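The case for sorting by color

29 Nov 2019
by Selma Nikolovski

I have sorted things for a living, one way or another, for most of my adult life. I started in the returns room at Berisha, which sold sewing notions by mail, and I now run the supply closet for a preschool in Clornden. My opinion is that most homes, schools and small offices should sort their small things by color first and by everything else second, and that the containers should be the same color as what goes in them.

The usual advice is to sort by use. Pens with pens, buttons with buttons, blocks with blocks. Then you write a label and stick it on the box. Labels work well for the person who wrote them. They work less well for a four-year-old, a grandparent without her glasses, or a substitute teacher who has eight minutes before the children come back from the yard. A red rim on a bowl can be read from across the room by all of them.

At Berisha we had 800 kinds of button in the catalog. The drawers were arranged by stock number, and new people took weeks to learn them. Returned buttons came in loose, in envelopes, and had to be matched to a card. Valbona Bošković had the bench next to mine, and she put seven saucers on hers, each a different color, and threw every button into the saucer it looked most like. After that she looked for the number. She finished ahead of me every day I worked there. I copied her within the month, and the supervisor complained that the saucers were not company equipment.

People raise two objections. The first is that color is a shallow way to group things, and that children should be learning what an object is for. I don't think one gets in the way of the other. A child who has put a red block with the red blocks has made a decision and can check it herself by looking. Function can come later. I have seen plenty of wooden toy sets where the pieces are different shapes and the same color, and those are good too, but I would not start there.

The second objection is better. Some people don't see color the way the rest of us do, and a system built only on red and green leaves them out. Vesna Babić, who teaches the older group at our school, brought this up in August when we were ordering for the year, and she was right. We took green off the order. Red and blue is a pair that most people can tell apart, and it is the pair I now recommend to anybody starting with two. If you need a third, try yellow before green.

A few practical points. Buy shallow. A deep bin hides its mistakes at the bottom, and you find them when you empty it. In a wide, low dish with a white inside, one blue block among red ones shows right away. Tape the dishes down if small children will be using them. It looks untidy and it saves a lot of floor work. Have a neutral place for things that have not been sorted yet. I like a metal tray for this, with something dark on the bottom, and it should not match any of the dishes.

Keep the number of pieces small. The set we had from Lurside came with 80 blocks, and the children gave up on it before they were halfway through. I put most of them in a cupboard and left out a handful. Six is enough to learn on. An adult can do that in seconds, but an adult isn't who it is for.

Don't fix the mistakes too fast, either. When a piece goes into the wrong dish I leave it for a while. Usually the same child comes back past the table and moves it. If I move it first, all she learns is that I will.

I used to think this was only about children. Then my sister in Metport did her kitchen drawer this way, with red for the things she bakes with and blue for everything else, and her husband now puts the measuring spoons back where they belong. She had been asking him for 33 years. The drawer cost her two plastic trays.

There are things I would not sort by color. Books are one, and I don't care how nice the shelf looks. Medicine is another. Tools depend on the person. For blocks, buttons, crayons, thread, clips and most of what ends up at the bottom of a bag, I have yet to find anything better. 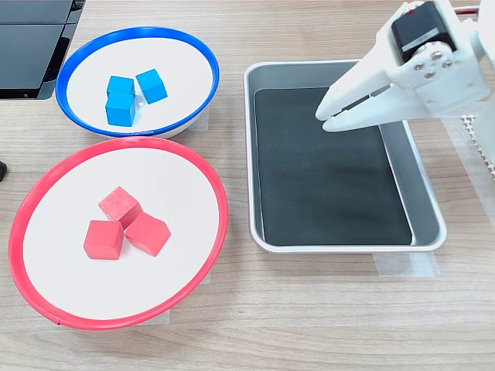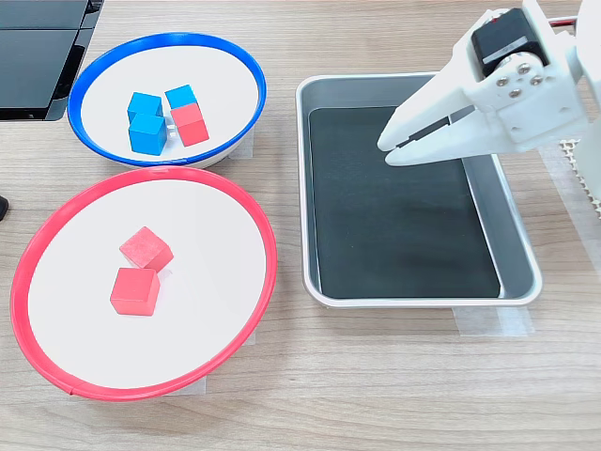
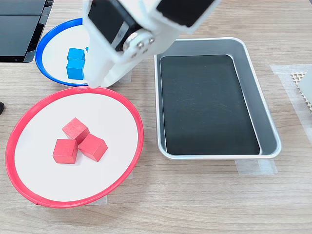
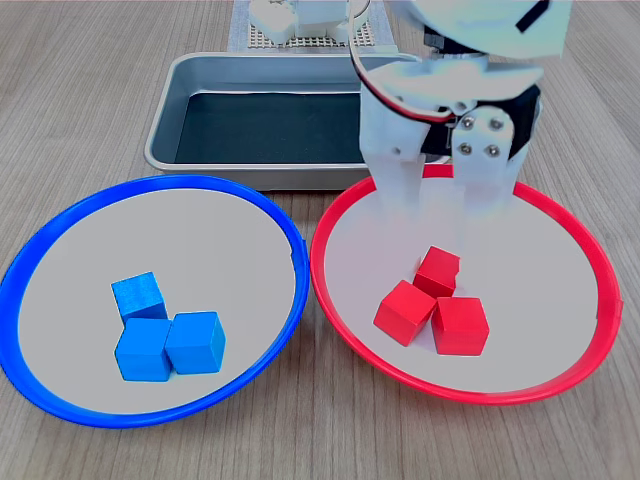
Red and blue blocks with dishes rimmed to match. In the second picture, one red block is in with the blue.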